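Home | About | News | Research | Partners | Contact

Household Tasks Program: Where the Work Stands

The question most often put to the Lahlou Institute by its partners is a short one: can a machine clear the table yet? Following the February review at Elinham, the Household Tasks Program is able to give a partial answer. In simulation, and on a limited set of objects, it can do so much of the time. In an ordinary home, with whatever the residents have left out that morning, it cannot yet do so to a standard the Institute would recommend.

The program is led by Yasmine El Idrissi, with evaluation carried out by Ashraf Filali and his colleagues at the Zorkholm office. The current phase concerns tabletop tidying. The machine must find an item, take hold of it, lift it and set it down in a suitable place without disturbing what is beside it. Each trial is run first in a simulated home, where rooms, furniture and tabletop items can be changed between runs and nothing can be broken.

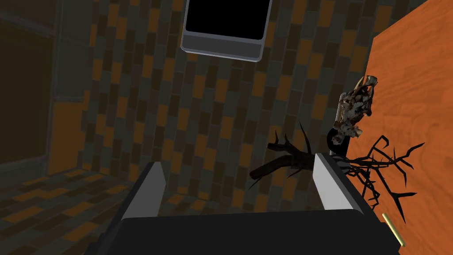
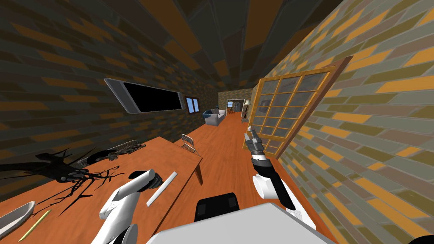 Simulated room used in the tabletop phase: gripper view, followed by a wider view with both arms.

The February review considered 1000 simulated trials. Of these, 198 ended without the item being placed. Mr. Filali's report divides the failures by cause. The largest group involved thin or branching items, which the fingers tend to push aside before they close. Slim items lying flat on the surface formed the second group. Bowls and boxes gave little difficulty, provided that they stood clear of their neighbors.

The report also notes that speed remains a concern. A person clearing a small table will seldom stop to consider the order of the work. The machine must plan each movement, and it frequently plans the same movement again when an item shifts. Ms. El Idrissi has asked that time to completion be recorded in all future trials, so that results may be compared fairly with those of a person doing the same chore.

Results in simulation do not carry over in full to physical equipment. A first set of 41 physical trials was held at the Clistport workshop, using a plain table and household items supplied by staff. The success rate was lower than in simulation, chiefly on account of slipping and of changes in daylight during the afternoon. The Clistport staff have since fitted blinds, and the trials will be repeated with the same items.

The position of the Institute is therefore unchanged. Machines of this kind may be suitable for repeated, well-defined tasks on a shop floor, such as moving parts of known shape between fixed trays. General household work should be regarded as a matter for research. Partners who have been offered equipment for domestic use are advised to request trial records covering mixed and irregular items before making a purchase.

The next phase will add 2 further chores, wiping a surface and loading a drying rack. Partners wishing to propose household items for inclusion may write to the Zorkholm office. Items should be light, unbreakable where possible, and easily replaced.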